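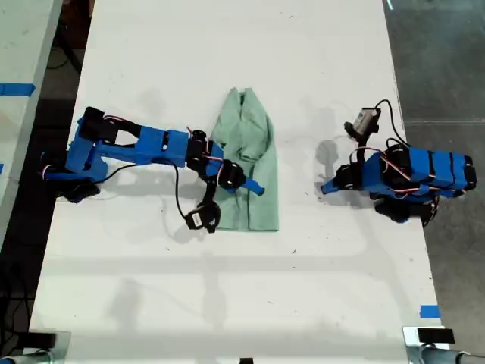

Have you ever wondered why clothes get wrinkles in them? You put a nice flat T-shirt in the drawer, or you leave it in a heap on the floor (we won't tell!), and when you want to wear it again it looks like a dried-up autumn leaf. Wrinkles turn up on all sorts of clothes, from school shirts to grandpa's best trousers. The pale green one lying on the white table has creases running slantwise across its upper half, while the bottom part is a good deal smoother. The same piece of cloth can be crumply at one end and nearly flat at the other, and that is a very good place to start our story.

What is cloth made of, anyway?

If you could shrink yourself down until you were as small as a grain of sugar and go for a walk on your favourite T-shirt, you would find that it isn't one smooth sheet at all. It is made of yarn, looped over and under itself again and again, a bit like the loops in a knitted scarf but much, much tinier. And if you looked closely at the yarn, you would see that it is made of even thinner hairs all twisted together. Those hairs are called fibres. Cotton fibres come from the fluffy part of the cotton plant, and wool fibres come from sheep, as you probably know already.

Inside every fibre there are long, long chains of something smaller still, called molecules. The chains in cotton hold on to one another, rather like children holding hands in a line. When you bend the cloth and leave it bent, some of the hands let go and grab hold of a new neighbour. Now the fibre likes being bent! That is a wrinkle.

Water and warmth

Water is very good at getting in between those chains and making them let go. That is why a cotton shirt left scrunched up in the washing basket while it is damp will dry with all its scrunches still in it. The hands let go when the water came in, and they took hold again wherever they happened to be when the water went away.

An iron uses the same trick the other way around. Heat and steam loosen the chains, the heavy flat bottom of the iron presses the cloth smooth, and as everything cools and dries the chains settle down in their new flat places. Irons get terribly hot, so ironing is a job to do with a grown-up.

A fold is a wrinkle, too

When you fold a shirt you are making creases on purpose. A few big, gentle folds don't trouble the cloth very much, but lots of small sharp ones squashed together in a bunch will leave their marks. So before you fold, it helps to lay the shirt on a table and smooth it with your hands, starting in the middle and stroking outwards – the way you would smooth the blanket over a sleeping cat. Then:

Turn the shirt so that its front is face down.
Fold one side in toward the middle, and lay the sleeve back along the edge.
Do the same with the other side, so you have a long rectangle.
Bring the bottom up to meet the collar.
Turn it over and give it a pat.

Your first one may come out wider at one end than the other. Never mind, just shake it out and have another go.

Try it yourself: the hankie test

You will need 2 cotton handkerchiefs the same size, a little water and a clothes rack.

Leave one hankie dry and dampen the other. Scrunch each of them into a tight ball, and leave them sitting side by side until the next day. Open them up gently, hang them on the rack, and wait until both are dry. Which has more wrinkles? Are they sharp or soft? You could draw them both in your notebook, and if you have a woolly sock handy you might like to test that as well and see whether it behaves the same way.

Words to remember

Fibre: a very thin hair that yarn is made from.
Crease: a line left in cloth where it has been folded or squashed.
Molecule: a tiny building block, far too small to see.

Written by Poul Kjærgaard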